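# Care and Re-oiling of Wooden Work Surfaces

Issued by the Housing Services office for use in all shared kitchens, pantries and dining rooms. Revised August.

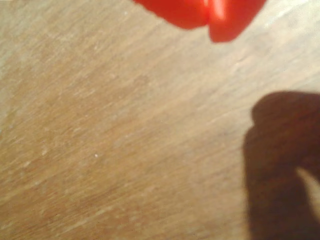 The procedure applies to every unpainted wooden tabletop and counter in the residences. It does not apply to painted shelving, to veneered doors, or to the cutting boards kept in the kitchen drawers, which are treated separately under the food preparation guidelines. Residents may carry out the daily and weekly care described in sections 1 and 2. Sanding and oiling, sections 4 through 6, are done by housing staff or by residents who have signed out the kit from the Sartori House desk.

## 1. Daily care

Clear the surface completely before cleaning. Brush crumbs and dust off with a dry cloth, working along the grain. Crumbs left under a wet cloth are dragged across the finish and leave fine scratches that hold dirt afterward.

Wipe with a cloth wrung out in warm water and a small amount of plain dish soap. Wipe a second time with clean water, then dry the surface with a towel. Do not leave it to air dry.

Acidic and strongly colored foods should be wiped up at once. Tomatoes, cherries, beets, red wine and vinegar are responsible for most of the stains reported to this office. Whole fruit and vegetables may be set down on the wood, but cut pieces belong on a board or a plate.

## 2. Weekly inspection

Look at the surface from a low angle, facing a window or a lamp. Direct light from above tends to wash out the grain and can hide both scratches and dull patches. Check in particular:

- the area beside the sink
- the front edge, where people lean
- any place where an appliance normally stands
- joints between boards

Place a few drops of water on any patch that looks dull. If the water is still beaded after 5 minutes, the finish is sound and no treatment is required. If the drops have flattened and the wood beneath them has darkened, the surface is due for oil.

## 3. Color differences

Pale wood changes color with age and light. A table near a window may be noticeably warmer or lighter at one end than the other, and darker streaks along the grain are a normal feature of the material. These differences are not damage and should not be sanded out.

A stain can usually be told apart by its outline. Stains have an edge that crosses the grain, often in a ring or a splash shape, while natural color follows the grain. If there is doubt, mark the spot with a piece of paper tape and ask at the desk before doing anything further.

## 4. Materials

The kit is stored in the cabinet behind the Sartori House desk and contains:

- sanding block with 240 and 320 grit paper
- Lemo hardwax oil, clear matte
- Zavden lint-free cloths
- soft brush
- nitrile gloves
- metal can with lid, for used cloths

The oil covers large surfaces sparingly. A full-size dining table needs 68 milliliters for one coat, measured in the marked cup. Use of a greater quantity is the most frequent error and produces a sticky film that takes days to harden.

Do not substitute kitchen oils. Olive and sunflower oil do not cure, and they become rancid in the wood. Furniture polishes containing silicone are also prohibited, as they prevent later coats from bonding.

## 5. Preparing the surface

1. Open the windows and post the "Surface in treatment" card on the door.
2. Remove everything from the table, including placemats and fruit bowls.
3. Wash and dry the surface as described in section 1. Wait at least four hours.
4. Sand the dull or stained area with 240 grit, along the grain only. Use light pressure and extend the strokes well past the mark so that no hollow forms.
5. Repeat over the entire surface with 320 grit. Two or three passes are sufficient.
6. Brush off the dust, then wipe with a barely damp cloth. Check for remaining specks with the back of the hand, which is more sensitive to grit than the fingertips.

Circular sanding is not permitted on any surface. The marks cannot be seen on bare wood but show clearly once the oil is applied. Power sanders may be used by housing staff only, and never with paper coarser than 180.

Dark rings caused by metal cans or wet iron pans often lie deeper than sanding can reach. Two attempts with 240 grit are enough. If the ring is still visible, stop and report it - the office has an oxalic acid treatment which must be applied by trained staff.

## 6. Applying the oil

1. Stir the oil slowly. Do not shake the can.
2. Pour a small pool onto the middle of the surface and spread it with a folded cloth, first across the grain and then along it.
3. Let it stand for 15 minutes.
4. Wipe off all oil that has not been absorbed. The surface should look even and should not feel wet.
5. Leave overnight.
6. Apply a second coat in the same way, using half the quantity.

The table may be used with care after 24 hours. Hot dishes, wet glasses and tablecloths must be kept off it for one week. Full hardness is reached after two weeks, and during that time the surface should be cleaned with a dry or slightly damp cloth and without soap.

**Used cloths are a fire hazard.** Oil-soaked fabric can heat up and ignite on its own, even hours after use. Soak every cloth in water immediately, place it in the metal can, and close the lid. Do not put cloths in the kitchen trash or leave them folded on a counter.

## 7. Frequency

| Surface | Re-oil |
|---|---|
| Counters beside a sink | every three months |
| Dining tables, Sartori House | twice a year |
| Dining tables, Erkon Annex | twice a year |
| Pantry and side tables | once a year |
| Window ledges | as needed |

The Erkon Annex tables came from a different supplier and have a thinner factory finish. They may fail the water test earlier than the schedule suggests, in which case the test takes priority.

## 8. Records and costs

Each treatment is entered in the surface log with the room number, the date, the product used and the name of the person who carried it out. The log is kept with the kit. An entry is also required when the work was limited to one spot.

Ordinary wear is not charged to residents. Burns, knife cuts and damage from unapproved products are charged at cost. Full resurfacing of a dining table is currently billed at $400. The housing budget for surface repairs last year came to $2,943, most of it spent on counters beside sinks.

Questions about the procedure should be directed to Lucrezia Piras, Housing Services. Kits are signed out with Rosalba Ferraro at the Sartori House desk between 9:00 a.m. and 4:30 p.m. and must be returned with the cloth can emptied and the oil tightly closed.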